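House rules for a robot that dusts

I have now written three versions of our cell rules, and the longest one was the worst. It had 20 items. People signed it on a Thursday and by lunch they were back to leaning on the table with both elbows, me included.

The current version fits on one side of a sheet, taped to the door at Mimex, and most of it concerns hands. Where yours are, where the arm's are, and how those two facts get along.

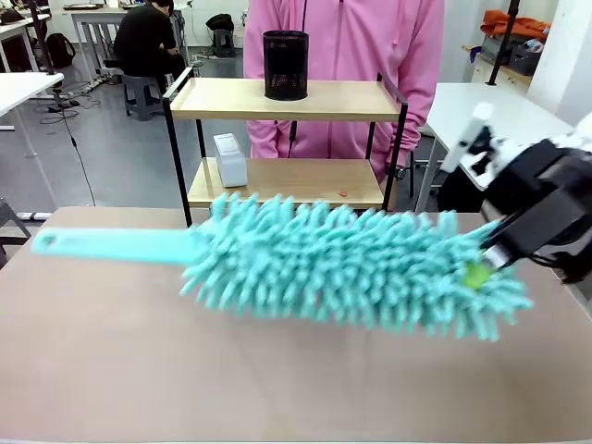

Duster duty, with the shelf as the customer.

Rule one: if you're within reach of the shelf, you say so out loud before anyone presses start. It feels silly. It feels like announcing yourself at a royal ball, in a hoodie. Do it anyway.

Rule two is about speed. Sutanto, our test plan, allows 100 percent once a motion has been run slowly 2 times with someone watching. Watching means eyes on the arm - a phone held up in the general direction of the arm is a different activity.

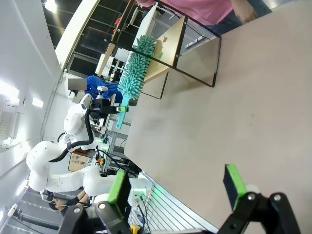

Rule three came out of the Moler project, where we learned that a soft tool makes everybody careless. People who would never stand near a moving screwdriver will happily lean in toward something fluffy. The arm doesn't care what it's holding, and the motors are the same size either way. So the written risk check covers the arm and the tool together, and nobody gets to write "it's only a duster" in the notes box. I have removed that phrase from the Alar paperwork 2 times, and one of those was my own handwriting.

Rule four is about cables and bags on the floor. I'm still working on rule four.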